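Brudesgate flasher

The Brudesgate flasher is a small two-transistor circuit that blinks a lamp or LED on and off without any integrated circuit. It belongs to the family of astable multivibrators, meaning circuits that have no resting state and keep tipping from one side to the other for as long as power is supplied. Hobbyists know it best as a turn-signal and warning-light project for bicycles, trailers and garden carts, and it remains a wonderful first thing to build on a scrap of stripboard.

Background

The name comes from the Brudesgate workshop evenings, where Blair Kerr drew up a version of the classic cross-coupled pair that could be soldered together in a single sitting. Kerr's drawing kept the parts list very short and used the same resistor value wherever possible, so that beginners had fewer color bands to mix up. A cleaned-up layout was later printed in the club newsletter Jotia, and copies of that page are still how most people meet the circuit. In Damberg it is often simply called "the Kerr."

How it works

The circuit has 2 NPN transistors, each with its collector joined to the base of the other through an electrolytic capacitor. When power is first applied, both transistors try to turn on. No pair is perfectly matched, so one wins, and its collector drops close to the negative rail. The falling voltage is passed through the capacitor to the other base and holds that transistor off.

The capacitor then charges slowly through its base resistor. Once the voltage at the waiting base climbs to the point where the transistor begins to conduct, the whole arrangement flips over very quickly and the other half takes its turn. Watching this on an oscilloscope is a real treat — the collector voltages look nearly square, while the bases show a steep plunge followed by a graceful curve back up.
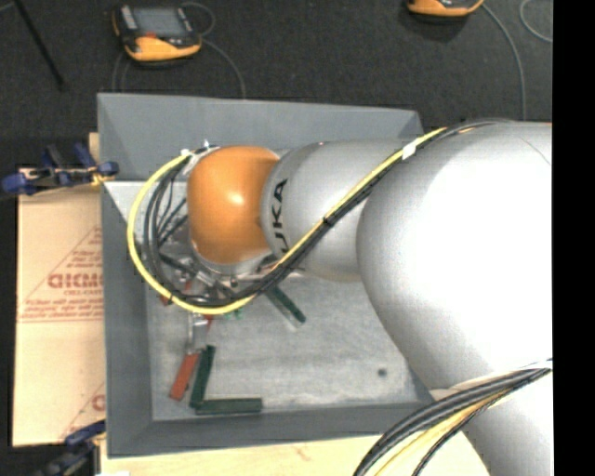
This page was last changed on Wed 17 July.

Timing

Each half of the cycle lasts 0.69 times the base resistance multiplied by the capacitance on that side. With a 47 kilohm resistor and a 22 microfarad capacitor, a half cycle comes out at a little over 0.7 seconds, giving a relaxed blink. Swapping in a 10 microfarad capacitor speeds things up nicely.

The two sides do not have to match. Fitting a smaller capacitor on one side gives a short flash followed by a long pause, a popular choice for battery-powered markers, where the light only needs to catch the eye. A variable resistor in series with one base resistor makes the rate adjustable, though a fixed resistor should always stay in the path so that the base is never connected straight to the supply.

Construction

The flasher runs happily from a 9 volt battery. Each LED sits in its collector lead with a series resistor, commonly 470 ohms. Electrolytic capacitors are polarized, and in this circuit the positive lead goes to the collector side. A reversed capacitor is the usual reason a finished board lights both LEDs and refuses to blink.

At higher supply voltages, the reverse swing on the bases can exceed what small transistors are rated for, typically 5 or 6 volts between emitter and base. A signal diode in series with each emitter or base cures the problem and costs next to nothing. Many builders add the diodes even on a 9 volt board.

For filament lamps, which draw far more current than an LED, the original pair is left alone and an extra power transistor or a logic-level MOSFET is driven from one collector. Relays can be switched the same way, with a diode wired across the coil to absorb the voltage spike at switch-off.

Variations

The Damberg variant replaces one of the LEDs with a plain 1 kilohm resistor, so that only a single light blinks and battery drain is reduced. Another version, sometimes labeled the Jotia beeper, uses capacitors of a few tens of nanofarads to bring the rate up into the audible range. With suitable values it will produce a 2,000 hertz tone, loud and clear through a piezo disc — surprisingly piercing for so few parts!

See also

Astable multivibrator
Relaxation oscillator
Schmitt trigger
Stripboard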